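机器什么时候能替我收拾东西

我不是中国人,学中文学了很多年,写博客主要是为了练习。如果有的句子读起来奇怪,请大家原谅,也请在留言里告诉我。上次有位读者帮我改了三个“了”,我很感谢他。

今天想写的题目是家务和机器。起因是星期天晚上的一件小事。我在厨房洗碗,水池旁边还有一堆没有分类的餐具,客厅地上有孩子的积木、袜子、一本打开的画册。我的朋友Despina Stanciu坐在桌子旁边喝茶,她问我:“你不是在做自动化的工作吗?为什么你家里没有一台机器做这些?”我一边擦盘子一边想,想了很久也没有给她一个好的回答。这篇文章算是补上的回答。

先说我的工作。我在一家叫Skivine的小公司上班,我们给别的工厂安装包装线和分拣设备。我不写很难的程序,我的任务是到现场去看,哪些动作可以交给机器,哪些动作最好还留给人。做这个工作八年以后,我得到一个不太浪漫的看法:机器喜欢重复,家里最缺少的恰恰是重复。

举一个例子。去年我们在Biltcombe的一个仓库装了一条线,机械臂把同一种纸盒从传送带拿到托盘上。纸盒的大小一样,方向一样,到达的时间也差不多一样。一个班要拿2,640个,它拿得很稳,中间不用喝水,也不会腰疼。仓库里的人开始不太高兴,后来他们对我说,搬盒子的工作没有了,晚上回家还有力气陪孩子玩,这一点他们是喜欢的。

可是同一个仓库里,有一个角落叫“退货桌”。客人退回来的东西都放在那里:一只鞋,没有盒子的水壶,缠在一起的充电线,有时候还有一件洗过的毛衣。这张桌子我们看了三次,三次都决定不做。坐在那里的女士每天处理400件,每一件她拿起来,转一下,看一眼,就知道要放进哪个箱子。我请她讲一讲她是怎么判断的,她讲了十分钟,讲完自己也笑了,因为她发现很多事情她说不出来。手知道,嘴不知道。

我觉得家务就是一张很大的退货桌。

扫地机可能是唯一真的进入普通家庭的机器(洗衣机和洗碗机大家已经忘记它们是机器了)。我家有一台,我对它的感情很复杂。它认真,每天上午十点出发,声音不大。但是在它出发以前,我要把椅子搬到桌子上,把地上的线收起来,把孩子的积木一块一块捡干净。我先替它打扫,它再替我打扫。有一次我忘了一只袜子,晚上回家看见它停在沙发下面,嘴里咬着袜子,灯一闪一闪。我丈夫说它像一只老狗。

叠衣服的机器我也见过。前几年在一个展览会上,有家公司叫Skistlow,他们的机器可以叠毛巾,叠得非常整齐。我站在那里看了二十分钟。后来我从包里拿出自己的围巾,问能不能试一下,工作人员很有礼貌地说,今天只叠毛巾。我不是想笑他们。毛巾是长方形的,已经很难了,因为布没有骨头,你每次拿起来它的样子都不同。衬衫有领子、袖子、扣子,那是另外一个世界。我小时候看外婆叠衬衫,她一边叠一边看电视,眼睛根本不在手上。那时候我当然不知道这是一件了不起的事。

我的同事Birsen Duman比我乐观。她三十岁,读过很多新的论文,她说这几年的变化很大:以前我们要告诉机器每一步怎么走,现在可以让人先做很多遍,机器从里面学。她说,如果有1,000次好的示范,简单的收拾动作就可以有一个不错的开始。我问她,那换一张桌子呢?换一盏灯呢?她说:“那再来1,000次。”我们两个都笑了。不过她说的时候眼睛是亮的,我知道她真的相信。

我们争论最多的是“收拾”这个词。在中文里这个词很有意思,可以收拾房间,可以收拾行李,生气的时候还可以收拾一个人。对机器来说,这个词几乎没有内容。什么叫收拾好了?玩具放进箱子算收拾好了吗?按颜色放呢?按形状放呢?我女儿的规则是红色的要和红色的在一起,可是星星不管什么颜色都要跟星星在一起,这两条规则每天都打架。我女儿五岁,她自己觉得没有任何矛盾。

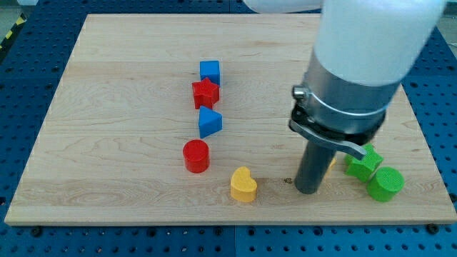 所以我对Birsen说,我评价一台机器,先不看它会不会做难的事,我看它能不能把几块玩具积木从桌子上移到该去的地方。这件事看起来太简单了,很多人会觉得没有意思。但是里面什么都有:要看见东西,要分清圆的和方的,要知道一块挡住了另一块,要决定先动哪一个,推的时候不能太用力,不然它就翻过去或者掉到地上。我女儿两岁的时候也是从这里开始的。她把星星往圆的洞里塞,塞了一个星期,哭了好几次,然后有一天她不塞了,把星星转了一下。

推和拿也是不同的事,这一点外行的人常常没有想到。人收拾桌子的时候,其实很少一个一个地拿,我们用手掌一推,面包屑、笔、瓶盖都过去了,到桌子边再用另一只手接住。推比拿便宜,也比拿难预测。圆柱如果倒下来会滚,心形的东西你推它的一边,它就转身。我在工作里看过很多漂亮的抓手,价格很高,但是我心里一直觉得,谁能把“推”这个动作做好,谁就离我的厨房近了一点。

现在来回答Despina的问题。车间里的杂活,机器能不能做?能做一部分,条件是你愿意为它把环境改得很规矩:固定的位置,固定的光,固定的零件。我们给Stoica那个项目做准备的时候,改桌子和架子用的时间比装机械臂还长。客户一开始问,为什么我买了机器,你们却在搬我的架子?我解释了两次,第三次是他自己的班长替我解释的,解释得比我好。

家里的杂活呢?我的意见是还不行,或者说只行一点点。擦一张空的桌子,可以。擦一张有早饭的桌子,不可以。把盘子放进洗碗机,我在视频里看过,很慢,每个盘子中间我都能喝一口咖啡。而且视频里的盘子都是一样的。我家的盘子有我妈妈给的,有结婚时候买的,有一个缺了一块边,我舍不得扔。

价格我也想过。如果有一天有这样一台机器,我愿意付多少钱?我丈夫说他愿意卖掉汽车。我可能愿意付一台好冰箱的钱,可是有一个要求:它做错的时候要停下来问我,不要很有信心地继续做错。在工厂里这一点我们要求得很严,到了家里我希望更严,因为家里有孩子,还有猫。

写到这里已经快十二点了。Despina那天晚上喝完茶,把我洗好的碗擦干,放进柜子里,有两个放错了地方,我第二天早上找了一会儿。下个月我要再去一次Biltcombe,打算在退货桌旁边坐一个上午,只看那位女士的手。如果看出什么,我再来写。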